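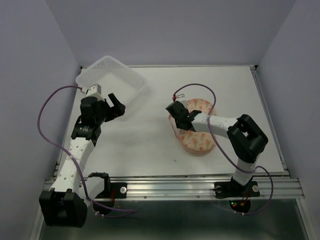
**Plivport Screen Supply | Pressroom Equipment Department**

# Groker Squeegee Sharpener, Bench Model

Every screen printing shop has a drawer of squeegees that are going to be sharpened one day. The Groker is for shops that have opened the drawer lately and felt bad.

It's a belt grinder with a sliding carriage. You clamp the squeegee in the carriage, handle and all, set the depth, and push the carriage past the belt. The belt takes a thin, even slice off the edge of the blade. You do this again until the edge is square and the nicks are gone, then you wipe the dust off and go print something.

The machine is built by Jornida, who also make the stretching tables on our prepress page. They have produced the Groker in the same shade of green since they started and have declined every request for another color, including two of ours.

## What it does to a blade

A rounded squeegee edge puts down too much ink. The usual response is to lean on it harder, which bends the blade, which puts down more ink. Then someone blames the mesh. We sell mesh, so we have heard a good deal of this.

The Groker restores a straight, square edge on urethane blades from 55 to 90 durometer. It will handle triple-ply blades as well, provided you go slowly and stop before you reach the middle layer. It will true up a rubber blade too, with more smell.

It won't fix a warped wooden handle. If the handle has a banana in it, the blade will be ground perfectly straight along the banana. Lay the squeegee on something flat before you clamp it and have a look.

## Specifications

| | |
|---|---|
| Longest blade | 907 mm |
| Belt speed motor | 3000 rpm, single speed |
| Weight | 182 lb, without stand |
| Edge profiles | Square (standard), single bevel (with angle shoe) |
| Depth setting | Hand dial with lock |
| Dust port | Fits a standard shop vacuum hose |
| Belts included | 2, one coarse and one fine |
| Finish | Green |

The weight is given without the stand because the stand is sold separately. The stand is also green.

## Belts

Coarse is for nicks, chemical damage, and the blade somebody used to scrape a platen. Fine is for everything else. Most people wear out three fine belts for each coarse one. The shops that do it the other way around should maybe talk to their press operators.

We stock the Jornida belts and also the Sýkora ones, which fit the same drums. The Sýkora belts cost less and run a little louder. Ayman Boutros at our service bench prefers them, and has explained why to most of the staff. If you'd like to hear it, ask for him when you call.

Don't put a wood sanding belt on it. It will fit. It will load up with urethane in two passes and then it will melt a groove in your blade, and the smell stays in the room through lunch.

## Using it

1. Clean the squeegee. Dried ink is harder on the belt than urethane is.
2. Clamp it with the blade facing the belt and the handle tight against the rear stop.
3. Hook up the vacuum and put on eye protection and a dust mask.
4. Set the dial so the belt just touches the high spots. Run one pass.
5. Advance the dial one click per pass. The dial has bigger numbers on it. Leave those alone.
6. Finish with two passes on the fine belt at the same setting.

Keep the carriage moving at an even speed. If you pause halfway to look at your phone, there will be a dip in the blade at that spot and a stripe in that spot on every shirt.

Blades fresh out of the press should rest overnight first. Urethane swells when it has been sitting in solvent, and a swollen blade ground straight will shrink back into something else by morning.

## Will it pay for itself?

That depends on how many squeegees you own and what you do with them now. If you replace blades when they get dull, probably, and you can do the arithmetic with your last few invoices (we sent them). If you never replace blades at all, the Groker will cost you money and your prints will get better.

One-press shops may be happier with our mail-in sharpening service. Hagos Shiferaw runs it on a Groker with a bad paint job and a new motor. Label your handles before you send them in. He is good, but one unmarked gray squeegee looks much like the next, and he has a shelf of orphans.

## Delivery and setup

The Groker ships assembled in a crate. You'll need two people, a pallet jack, and a claw hammer for the lid. It plugs into an ordinary grounded wall outlet. Bolt it to a bench that doesn't wobble. If you aren't sure whether your bench wobbles, it does.

The carriage rails arrive coated in packing grease. Wipe all of it off and put on a light machine oil. People tend to leave the grease, then ring us a month later to say the carriage sticks.

Service calls are by appointment. The service bench is closed on 25th December, and belts ordered that day go out when we're back.

## Parts we keep on the shelf

- Fine and coarse belts, Jornida and Sýkora
- Angle shoe for single bevel
- Clamp pads (they wear, buy the pair)
- Depth dial, for shops that tried the bigger numbers
- Drive drum and bearings
- Dust port collar
- Stand, with bolts

The old round-knob clamp was dropped from the range last September. We can still get the knobs. If you have a round-knob machine, check the plate on the back for the model suffix before ordering, and read it to us letter by letter, as the plate was stamped by someone with a very relaxed idea of the letter R.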